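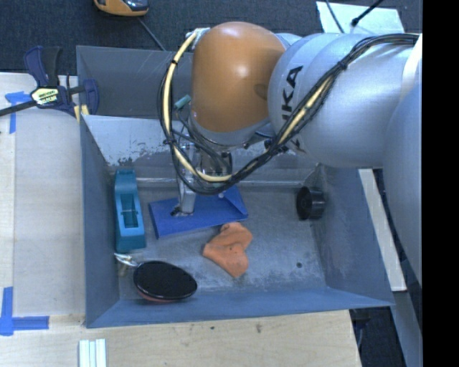 What size storage heater do I need for a small back bedroom?

Size it by the heat the room loses overnight and through the day, and leave the floor area as a rough check only. For a back bedroom with one outside wall and a double-glazed window, a heater with a 2000 watt input is usually enough on a seven-hour cheap rate. Two outside walls or a flat roof above and you want the next size up.

Posted in Heating and Hot Water, December 22, 2021

Asked by Nobuhle Naidoo

A bit more detail as the short version above is what I put in the title box. We moved into a ground floor flat in June and the heating is all electric. The lounge has a big old Hurnitz storage heater which works well enough. The back bedroom has nothing except a bare connection on the wall where one used to be. The wire comes out of a blanked plate near the skirting and there is a switch marked "off peak" above it.

The room is on the north side. One wall is outside, one is shared with the stairwell (unheated, and it feels it), and the other two are inside the flat. Ceiling is normal height, someone else's flat above. The window is double glazed but not new. I have been using a plug-in oil radiator and the last bill was not nice.

I have been offered a second-hand Flirnow, the slim type, by a neighbour who is going over to gas. The plate on the side says 2530 W. Is that too much for the room? And can it go on the wire that is there, or does it need a new one from the consumer unit?

Eliécer Chambi

2530 is a bit more than you need but it won't do any harm. A storage heater only takes in what the input control lets it, so turn the input down until the room is comfortable by the evening and leave it there. I would count the stairwell wall as an outside wall when you work it out, which puts you nearer the bigger size anyway.

On the wiring, each storage heater should have its own circuit from the off-peak board, with its own breaker and a switch near the heater. It sounds as if that is what you have got. What matters is the cable size and the breaker rating at the other end. A heater of 3000 W draws a touch over 13 amps at 230 volts, yours will draw 11, so a 16 amp breaker on 2.5 mm cable would normally cover it. Get an electrician to test the circuit before anything is connected. If the old heater was taken out years ago there may be a reason, and the breaker may have been taken out with it. Have a look in the off-peak board and see if there is a blank where one should be.

Other things to check on a second-hand one:

Ask how old it is. Some storage heaters from before the mid 1970s had asbestos in them. If it might be that old, leave it where it is and don't let anyone open it up.

The bricks have to come out before it is moved. Keep them dry and stack them flat. A cracked one can go back in if the pieces sit together properly, but a crumbled one needs replacing.

It must be fixed to the wall as well as standing on its feet. On plasterboard you need to find the studs or use the right fixings.

First time you run it there will be a smell. Open the window and don't sleep in there that night.

plendholm19

Don't bother with it. I had storage heaters in my last place and they were stone cold by teatime every day. Get a panel heater with a timer.

echeverri_m

If yours were cold by teatime the output was probably left open overnight, it is the commonest mistake with the older ones. Output flap shut at bedtime, open it when you want the heat. For a bedroom you mostly want warmth in the evening so shut it in the morning too.

That said a panel heater isn't a daft idea for a room only used for sleeping. It costs more per unit in the daytime but you may only run it for an hour. Compare the day and night rates on your own bill before you decide. Don't wire a panel heater to the off-peak switch though, it will only come on in the small hours.

Nobuhle Naidoo

Thanks all. I looked in the off-peak board and there are two breakers, both 16, one labelled lounge and one with no label. I will get someone in to test it before I say yes to the neighbour. He thinks the heater went in when his kitchen was done, which would make it late 1990s.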